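Wednesday, August 27, 2025
Bedroom room notes, Hestley house
Written up at the kitchen table, tea going cold

Picking up where I left off in July, when the bedroom was the room everybody walked past. It's my turn for it this week, and I have to say I've been looking forward to it (I like bedding, I like folding, I own too many storage bags, everybody here knows this by now). Amber and I did the morning together and then she went off to chase the Skirano delivery, so the afternoon notes are all mine and probably a bit rambling.

What we want from this room

Same as the plan pinned up in the hall. We're working out a way of sorting and folding soft things that a new person can pick up in one session, without Stuart standing over them. Towels were fine. Pillowcases were fine. Heavy dark fabric is where everyone slows down, me included, and that was today's job.

The mat

Big success, I think! We used to work straight on the bedspread and everything sank into it. You'd fold something in half, press the crease down, and the crease would go soft on you before you got to the second fold. With a woven mat over the bed there's something to push against, and fabric slides on it a little when you pull from one side, so you can square up a corner without lifting the whole piece.

The stripes turn out to be handy too. Amber started lining up her long edge with a stripe without even thinking about it, and her folds came out noticeably straighter than mine. I copied her for the rest of the morning. Chelsea, if you're reading this before your session, try it with the stripes running away from you first and then crossways, and write down which you like. I went back and forth on it and still can't make up my mind.

One gripe: the mat creeps. Every time I leaned on the near side it came an inch or so toward me, and by lunch it needed pulling straight again. Keith suggested tucking the end under the mattress. I tried it and got a ridge right where I wanted to fold, so I pulled it out again. Rubber shelf liner underneath might do it. There's half a roll in the Voltico box under the stairs, unless somebody has used it on the drawers.

Black things

They are a pain. You can't see the seams, you can't see the hem, and when you've got several layers on top of each other it all turns into one big dark lump. I spent ages this morning looking for the corner of a piece I was already holding by the corner.

What helped:
Going by feel. Run a thumb along until you hit the doubled edge of a hem, then stay on it.
Opening the curtain all the way. We'd had it half closed for the glare.
Shaking each piece out over the floor first, and laying it down second. I kept wanting to unfold it on the bed and it just took up the whole bed.

What didn't help was the lint roller. I thought I'd be clever and clean each piece as I went, and it doubled the time and left me with a wad of sticky paper and no place to put it. Do the lint at the end or skip it.

Ruben asked last week whether we should sort by color before folding or after. My vote is before, and I'd keep anything red well away from the black, mainly so it doesn't get lost in the pile. Small pieces vanish under big ones. Twice now I've folded a pile, carried it off, and found something else folded up inside.

Folding order, as it stands after today

1. Clear the bed and pull the mat straight. Check the far end as well, it bunches there where you can't easily reach.

2. Put the unfolded stuff to one side of the mat, heaped is fine, and leave yourself a decent stretch of open mat to work on. I had the black bundle over on the left with a bit of dark red tucked under it, and that suited me well.
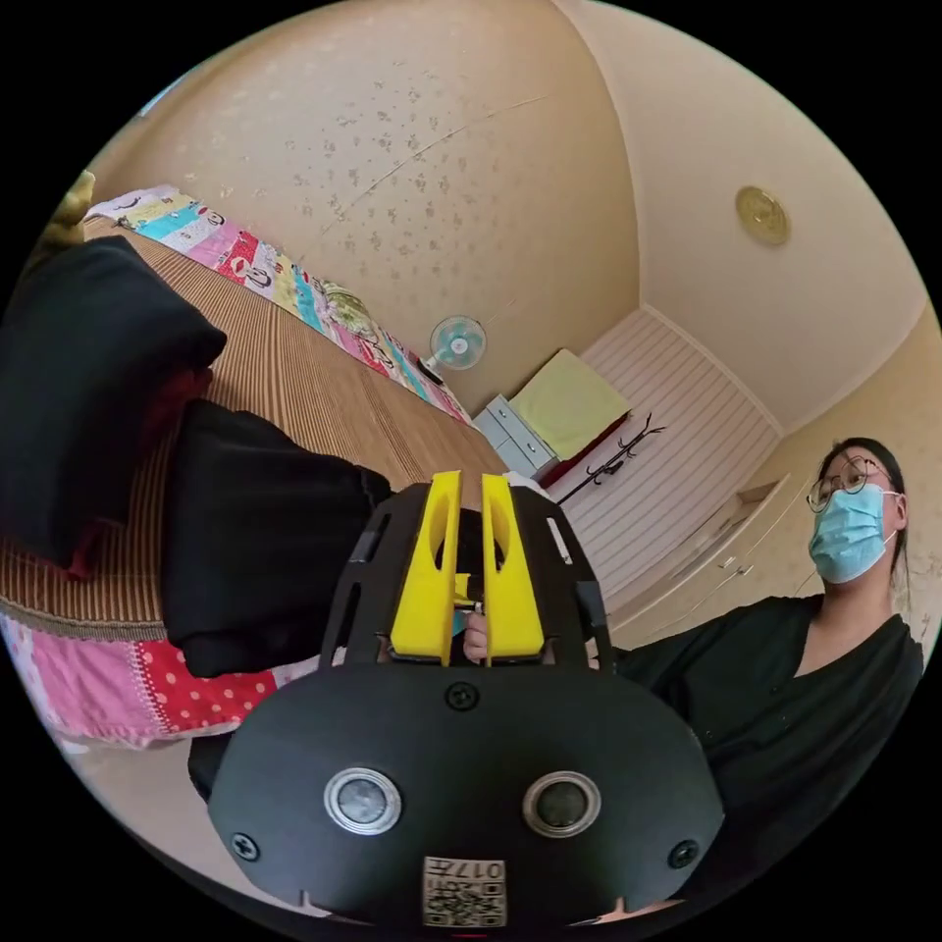
3. Take from the top of the heap, one piece at a time. No digging! If you dig, the heap slides and you lose your open space.

4. Long edge to long edge, smooth from the middle outward, then in half again. Very big pieces get 3 folds before you start rolling, everything else gets 2.

5. Finished pieces go on the chair, fold side facing out, so you can lift one without fanning the rest.

6. When the heap is gone, run your hand over the mat for strays before calling it done.

Step 5 is still up for discussion. Stuart thinks the chair is too low and he's probably right, my back had opinions by four o'clock. There's a narrow bench in the Wragg room that would fit by the wall if we turned it.

To do

Find the shelf liner.
Ask Amber whether the Skirano bags come in the deeper size, the shallow ones won't close over the heavy fabric.
Measure the Wragg bench before anyone carries it upstairs.
Chelsea to run the same order with bedding only, and note where she gets stuck.
Wash the mat? Or just shake it out of the window. I'd rather not find out the hard way that it shrinks.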